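Two grippers compared on soft food at the Trasen workshop
July 2020
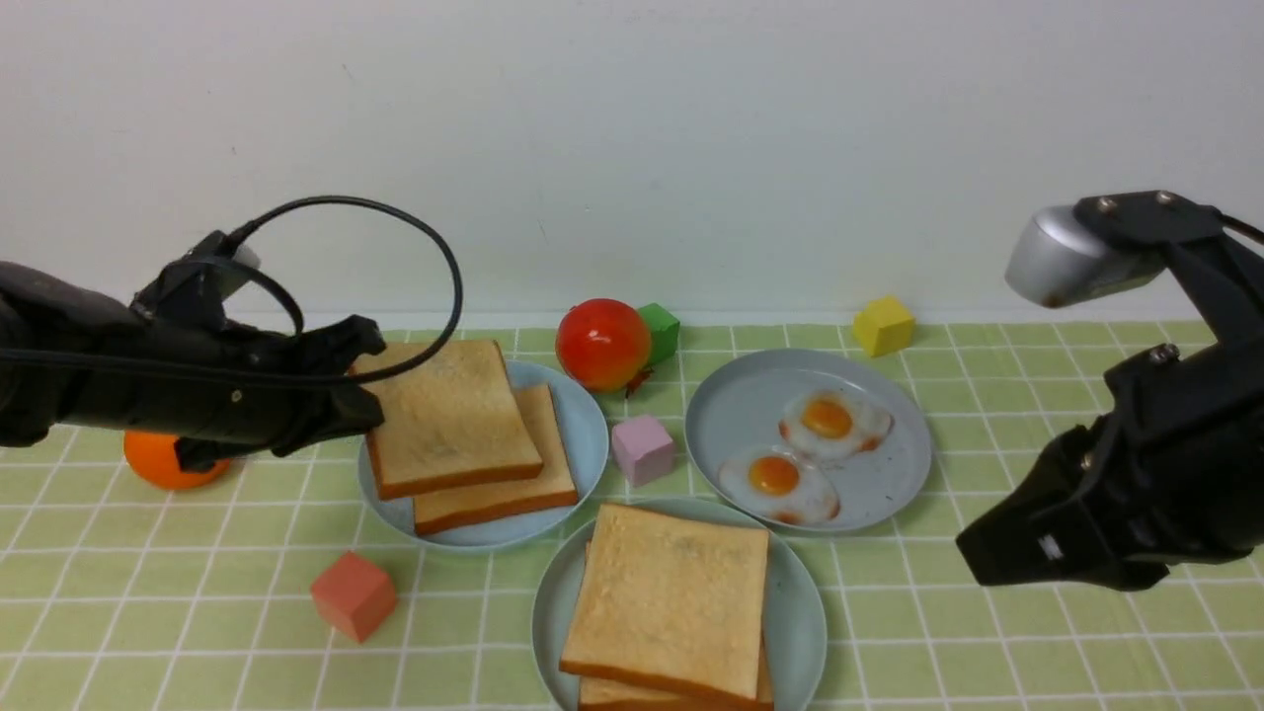 What was tried

The workshop at Trasen has finished its first comparison of grippers for soft and flat food. Two types of fingers were tested on the same pair of black arms, and the results were shared with the partner office in Rodeck this month. The task sounds small: take one slice of bread from a plate and put it down on another plate. For a gripper with hard fingers it is one of the more difficult things on a table.

Bread was chosen because it is thin, and because two slices often lie one on the other. The fingers must go under the edge of the top slice and leave the bottom one in its place. On the table there was also a plate with fried eggs, a tomato, an orange and a few small cubes in different colors. The cubes are easy to grasp and serve as a check. If an arm misses a cube, the team stops and looks at the calibration before it continues with the food.

Results

In total 572 attempts were recorded, half with each type. The first type, called Somogyi in the project, has angular fingers with a narrow tip. The second, called Virnano, has wider fingers with a thin rubber layer. Somogyi was better with bread, and the difference was clear when the top slice was a little turned and its edge was free. Virnano was better with the tomato and the orange, where the rubber gave more hold with less force.

Both types had problems when two slices lay exactly one on the other. In 36 attempts the fingers lifted both slices together, and this was counted as a failure. The eggs were the hardest of all. Neither type could lift an egg in a reliable way, and the report advises a flat tool for this work.

Closing speed had more influence than the team expected. At full speed the slice was often pushed across the plate before the fingers had closed. With the speed set to 50 percent, most of these pushes disappeared, but each attempt took longer. The controller was the same for all attempts, so the comparison says nothing about other controllers.

The cable

One practical remark in the report concerns the cable at the wrist. It needs to make a wide loop so that the wrist can turn freely. With a shorter cable, the arm stopped 110 millimeters before the far plate in one position. The cable was changed after the first day, and the attempts from that day were done again – they are not part of the total.

What comes next

The next round will use one type of finger on the left arm and the other on the right, so that each arm can take the objects it handles better. The team also wants to compare two positions for the head camera, as the fingers sometimes hide the edge of the slice in the last moment before the grasp. This part is planned for December. The full table of results, with the settings for each object, can be requested from the workshop office in Trasen.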